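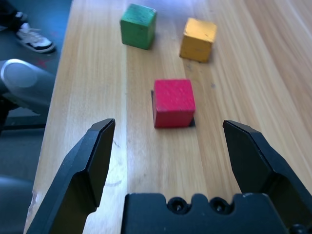 Three old blocks on the table, the red one out in front.

I have been meaning to write about the toy shelf for months now, and every time I sit down to do it somebody needs a snack or the dryer buzzes, so if this rambles a bit you will have to forgive me. It's raining, the house is quiet, I have a full pot of coffee and I intend to drink all of it.

Those of you who have been reading for a while know that we moved to Suditz in July, into the tall skinny house with the bad stairs. What I maybe didn't tell you is how much stuff we moved with us. I had this idea that I would sort through everything before the truck came. I did not sort through anything! I put it all in boxes, wrote "KIDS" on the side with a marker, and told myself that the me who lived in the new house would be a calmer and better organized person who would enjoy unpacking them. There were 29 of those boxes. They sat in the back bedroom until the weather turned, and I got very good at not opening that door.

Then my sister called to say she was bringing her little one for a long visit, and the back bedroom is where guests sleep, so that was the end of that.

I started early in the morning with a trash bag and a donation bag and a great deal of confidence. By lunch I had gone through four boxes and was sitting on the floor crying a little over a plastic telephone. It wasn't even a nice telephone. But my daughter used to carry it around under her chin and tell people she would call them back, in exactly the voice I use with the insurance company, and she is now twelve and has a real phone and does not call anybody back ever.

So I changed my approach. I stopped asking whether I loved a thing (I love all of it, that's the whole trouble) and started asking whether a child who walked into this house tomorrow would pick it up. That turned out to be a much easier question. The singing farm with the dead batteries, no. The puzzle with the missing corner, no. The alphabet mat that always curled up and tripped people, absolutely not, and good riddance to it. The dress-up hats, yes. The animals, yes, even the zebra with the chewed leg. And the blocks, of course yes.

I have strong feelings about blocks, which my family will tell you is a polite way of putting it. My grandmother kept hers in a cookie tin, and when we came over she set the tin down on the kitchen floor and went back to her cooking, and we'd be busy until supper. There wasn't any picture on the lid to show you what to make. I remember building a long low thing that I said was a hotel for snails, and my grandmother stepped over it all afternoon with a pot of potatoes in her hands and never once asked me to move it. I think about that more than is probably reasonable. I am not always so good at stepping over things.

When my own two were small I bought every clever toy that anyone recommended to me, and a few that nobody did. There was a thing called the Zidadik that was supposed to teach counting and came with its own carrying case. It cost more than our toaster. They liked the carrying case very much, and kept rocks in it.

What they went back to, year after year, was the plain stuff. A bowl of clothespins or a sheet over two chairs could fill a whole morning. The blocks were soup, and then they were money, and for one entire winter they were patients in a hospital, and I had to whisper in the hallway so as not to wake them up. The paint goes after enough of that, and the edges get soft. I like them better that way, to be truthful, although I did stop for a minute and think about repainting them. I even looked up the right kind of paint. Then I thought about what I would be covering up and put the idea away.

Anyway, the shelf. I found it at the secondhand place down by the Flundska bridge, which is my new favorite place to waste an hour. It's a low, wide thing that used to be for shoes, I think. I scrubbed it, let it air out on the porch, and put it along the wall under the window where a small person can reach all of it without asking. That was my one rule. When ours were little I had everything up high in labeled bins, very tidy, and they had to come find me every time they wanted something, and I'd say "in a minute," and then it would be suppertime.

It holds 16 baskets and I made myself leave some of them empty. That was harder than giving away the telephone. (I didn't give away the telephone. It's in my nightstand.)

My nephew arrived late in the afternoon, cranky from the car and suspicious of all of us. He is almost three. We didn't say anything about the shelf, we just let him wander. He looked at the hats, he looked at the zebra, and he spent a good long while opening and closing the curtain. Then he sat himself down with the blocks and we didn't hear from him for so long that my sister went in to check on him. He had lined them up along the baseboard and was saying good night to each one.

And then, and this is the part that got me, my big tall eye-rolling daughter came downstairs for a glass of milk, saw him, and got down on the floor in her good jeans. "That one's sick," she told him. "You have to whisper." I had to go and stand in the pantry for a minute.

They've gone home now and the house feels much too big. I still have a stack of boxes to get through, mostly books and winter coats, and one that just says "MISC" which I am frankly afraid of. The donation pile is going over to the Entili Street church hall once I can get it all in the car. If any of you nearby would like a singing farm, please speak up quickly. It only needs batteries, and I'm fairly sure it still moos.

Next time I'll finally write up the plum cake, since so many of you asked after the last post. I've been trying it with less sugar and I can't decide if it's better or if I'm just being stubborn. My coffee's gone cold while I've been typing this, so I'm off to warm it up and face the coats.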